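## Notes from the money end

Budget season is upon us, and once again I have been handed a spreadsheet with a column called "Grippers, misc." Last year the column was one line long. It now has tabs.

For those who joined in July or later, the Plerville group buys its hand-held grippers in pairs, and a pair is what one person can use at a time. The first quote we ever got, from Gelby, covered 2 pairs and a carrying case. The case was the most expensive thing on it. We asked for the quote again without the case and have been using a tote bag ever since, with no loss of dignity that I could detect.

This year there are two quotes on my desk. Gelby will sell us 10 more pairs at the old price if we commit before the end of the quarter. Ikum is cheaper per pair but charges separately for finger pads, and the pads are what we go through. I asked how many spare pads a careful customer might want. They suggested a box of 100, with the calm of people who sell pads by the box of 100.
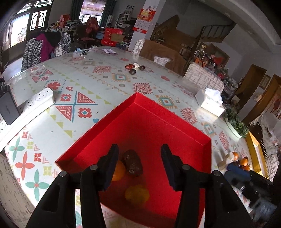
Then there is the stuff nobody puts in a grant. Power strips. Chargers, which leave the building in coat pockets and come back as different chargers. Fruit! I now have a produce line, and it has been queried twice by Briem, who keep our books and would like to know why a robotics budget contains 51 separate grocery receipts. I have written back that sorting practice needs something to sort. They have asked whether it could be sorted on fewer receipts. They have a point, and from now on please shop once and shop big.

Aishwarya Salian has argued for spending less on new pairs and more on storage and data checking, on the grounds that recordings we never look at are a costly way to move dates from one box to another. I think she is right, and I have moved the money accordingly. That leaves room for 2 new pairs from Gelby, a sensible supply of pads, and a small reserve for whatever I have forgotten.

Requests go to me by 3rd February. Please give a part number and a price, including shipping. "The black one, like the other black one" was submitted last year by three different people, and I am still not sure they meant the same one.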